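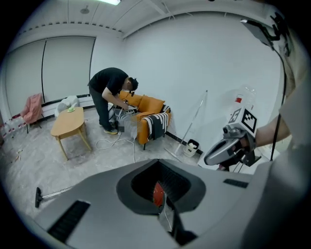
Tadhg Moynihan objected, when he read our first draft, that a wrist camera good enough to read a cable should also be good enough to replace the second view, and that we owed the reader a proper comparison before claiming anything else. He was right, and this section is the result.

### 4.2 Comparing camera placement on the hand-held grippers

**Figure 3.** Lived-in room seen from the camera on one hand-held gripper, with a second gripper held at the right. The marker block on the second gripper is in view. Cables run from the seat of the armchair to the floor.

We compared two hand-held grippers, the Lornex and the Valside, in furnished rooms of the kind shown in Figure 3. Both were carried by hand through the same 14 household tasks, among them gathering cables, folding a blanket, straightening cushions and moving a bin. Each task was repeated by every operator with each gripper, and after removing the runs in which the recorder stopped early we kept 818 demonstrations. The order of the grippers was switched between operators so that neither tool always got the fresher pair of hands.

The two tools differ most in where the camera sits. The Lornex mount is low and close to the fingers, which gives a lovely close view of the object but loses the room as soon as the operator bends down. The Valside mount is higher and tilted forward. It keeps furniture and floor in view for much longer, at the price of a large patch of gripper housing at the bottom of the picture. We had expected that patch to hurt. In training it did no harm that we could measure, and we were delighted to be able to drop the masking step we had written for it.

Cables were by far the most interesting case. A white cable on a gray floor is easy to find from standing height and surprisingly hard to follow from a hand's width away, where a loop fills the view and its two ends are both somewhere else. Operators using the Lornex tended to pull back, look, and go in again. Those motions ended up in the data, and the policy trained on them learned to do the same thing! We had not asked for this, and it is one of our favorite results: the arm backs off from a tangle, pauses, and picks a better place to grip. With the Valside data the arm goes straight in, finishes sooner on simple loops, and gets stuck more often on crossed ones.

Pose tracking was the other point of comparison. Each gripper carries a block printed with fiducial markers, and we used the sight of one gripper's block from the other's camera as a check on the estimated distance between the hands. The check works well when both hands are in front of the body. It fails when one forearm passes behind the other, and blankets are the worst offenders here, as folding crosses the arms on nearly every run. Cletus Pennington rewrote the tracker to carry the last good estimate across gaps of up to 7 frames – longer gaps are marked and left out of training.

All policies were run on the same pair of Lüthi arms, using the Gindudance controller with its default gains. We tried softer gains for the blanket task and saw smoother motion but late finger closing, so the defaults were kept throughout.

As for the second view, a wrist camera alone was enough for the bin and the cushions with either gripper. For cables it was enough only with the Valside mount, and for the blanket it was not enough with either. Results by task are given in Table 2, and the crossed-cable runs are taken up again in Section 5, where we add the head camera.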